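Hanging an ornate oval mirror on a white wall panel, and what to put next to it
Home Help Board > Walls and Mirrors
24 January 2026

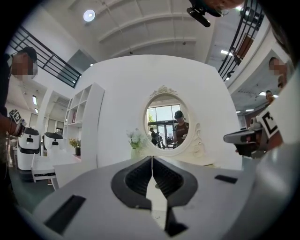

I want the mirror to stay on the panel for good and I would like to get the fixing right. It is oval, with a white frame and a carved scroll crest at the top, and it weighs 22 pounds on the bathroom scale. The panel is a freestanding divider I ordered from Matstead in August. It sounds hollow when I knock on it. Right now the mirror is on one hook with a wire. Do I need two hooks, or something different altogether? Also, does a vase of white flowers beside a white frame look like too much white? There is a tall white cubby shelf farther to the left, so the whole wall is pale.
Posted by Bondero781

fraser_besa
One hook in a hollow panel is not enough for 22 pounds. Take the mirror down and find out what the panel is made of. The maker's sheet should say if there is a frame inside and where it runs. If you can screw into that frame, use two screws with D-rings on the back of the mirror, set level with each other, and skip the wire. With only one hook and a wire, an oval tips sideways every time someone dusts it.
If there is nothing solid to screw into, use two toggle bolts with a rating well over the weight of the mirror. Check the thickness of the panel first, as some toggles need more depth behind the face than a thin divider has. Make sure the panel itself is anchored to the floor or ceiling too. I paid 30 dollars for brackets for mine and they took an evening to put in.
I would leave the flowers where they are. The leaves give you some green and the mirror picks up the daylight from the glass door.

mirrorshelf255
Adhesive strips worked for me but my mirror was a lot smaller.

plainwalls
Don't use strips on that one. The carved parts make the top heavier than it looks. On the color, I'd move the little pot with the yellow flowers up into one of the empty cubbies. It gets lost down by the floor. A few more books would help as well.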